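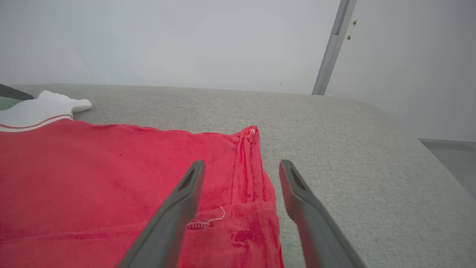 Kasten, the small studio behind the trading game Drirkovach, will let players carry their unlocked items from one platform to another starting in October. The feature covers PC and two consoles at launch. Players will link their accounts through Orari, a sign-in service the studio has used for its forums for the past two years.

The studio's lead designer said the request came up more than any other after the console versions shipped.

"People bought the game twice and had to start from nothing the second time," the designer said. "They'd put a whole winter into one save and then find an empty warehouse on the other machine. We heard about it every week."

Drirkovach has 494 items that can be unlocked, from ship parts to wallpaper for the harbor office. All but 12 of them will transfer. The exceptions were made for one console under an older agreement, and the designer said the studio has asked to have them released but does not expect an answer before launch.

Save files will stay where they are. A player who moves from PC to console will see the same unlocked items but will begin a new campaign. The designer said the team tried syncing full saves in the spring and dropped it after a few weeks of testing.

"The PC version has mod support and the others don't," the designer said. "You load a save with a modded dock in it and the console has no idea what that dock is. Sometimes it removed the dock. Sometimes it removed the ships too. I wasn't going to put that in front of anyone."

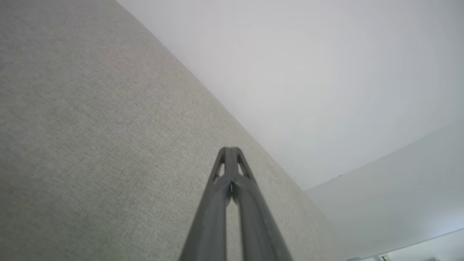 Asked whether linking an account would be required, the designer said no. Players who skip it can keep playing offline as they do now, and the option will sit in the settings menu under Profile. An account can be unlinked at any time, although items that came over from another platform will be locked again until it is relinked.

The studio also plans to change how the seasonal shop works. Items there are bought with marks, which are earned by finishing contracts and can't be purchased. Marks will be pooled across linked platforms, and the weekly limit will apply to the account as a whole.

"Some people will be annoyed by that," the designer said. "If you play on both, you've been getting two limits. We looked at leaving it alone, but then linking would cost the people on one machine — they'd be earning half as fast for the same shop."

A test version is open now to PC players who own the Rarance expansion. Console owners will have to wait for the full release. The designer said the test servers are reset each night at 3 a.m. Eastern, and nothing unlocked there will carry over.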